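A librarian, a lighthouse and 297 letters
December 3, 2018

When I asked Venla Pitkänen how long she had been wanting to run a whole-town read in Istlow, she laughed and poured me more tea before she'd answer. "Since before I worked here, if you want the truth of it," she said. "I grew up in a place where everyone watched the same hockey game on the same night and talked about it at the post office the next morning. I always thought, why couldn't we do that with a book?"

This fall they did. The book was The Ruveo Light, a first novel by Eetu Sjöberg about two sisters who keep a lighthouse through one long winter and slowly stop speaking to each other. The library bought 50 copies in October, thinking that would be plenty, and they were all gone by lunchtime on the first day. More had to be ordered, and then more again, and by the end there were 680 readers signed up, in a town where the Friday film night (which I love dearly) can be me and the projectionist.

Venla was generous with her time, and I'm afraid I took a good deal of it. We talked in the back office at the Dirken Street branch, with the door open so she could hear the front desk.

"People were reading it in the lineup at the bakery," she told me. "My neighbour, who told me years ago that he was finished with novels, came over the fence to argue about the ending. He thought the older sister was in the wrong. I said, have you got to chapter 11 yet? He hadn't. He went back in and didn't come out till supper." 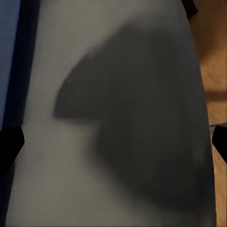 I asked about the letters, which I had heard of from my own daughter. Each reader was invited to write to one of the two sisters, as though she were a real person who could write back, and drop the letter in a box by the returns slot. Venla had hoped for a few dozen. She got 297.

"The Grade 6 class at Toivonen School wrote the most," she said. "They were very stern with her, the younger one. One boy told her she should just say sorry and get it over with. And then you'd open the next envelope and it would be from somebody in their eighties, four pages, about a brother they hadn't phoned since the funeral. I had to put the kettle on a few times, doing those."

Were they all read? They were, by Venla and then by the author, who asked for the whole lot to be mailed to him. I reached Mr. Sjöberg by telephone the following week, and he was as friendly as you could wish, though the line was poor and I had to ask him to repeat himself more than once.

"I wrote that book in the evenings over nine years and I honestly pictured my aunt reading it, and perhaps her friend," he said. "So to have a parcel come with all these letters to Marit and Else — I put it on the kitchen table and walked around it for a day."
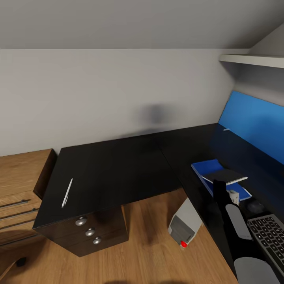 He has been answering them, too, in the voice of whichever sister was written to. He does a handful each morning before work and admits he finds the younger one harder. "She doesn't want to explain herself. I'll have a child asking her a perfectly fair question, and she'll only want to talk about the weather."

He'll be at the Dirken Street branch for the closing supper later this month, and he has promised to read a chapter that was taken out before the book was printed. Venla knows what happens in it and wouldn't tell me, though I tried twice. Soup and buns are provided. If you can bring a dessert, please let the front desk know so we don't end up with all butter tarts — although I wouldn't complain.

As for next year, the suggestion box is already out. Venla would like something funny this time. "I'd like to hear people laughing in the stacks," she said. "We've all had a good cry now." She also hopes to have the book in large print from the start, having had to turn away a few readers this fall, and it has bothered her ever since.

Borrowed copies of The Ruveo Light can come back to either branch, and there's no charge on the late ones.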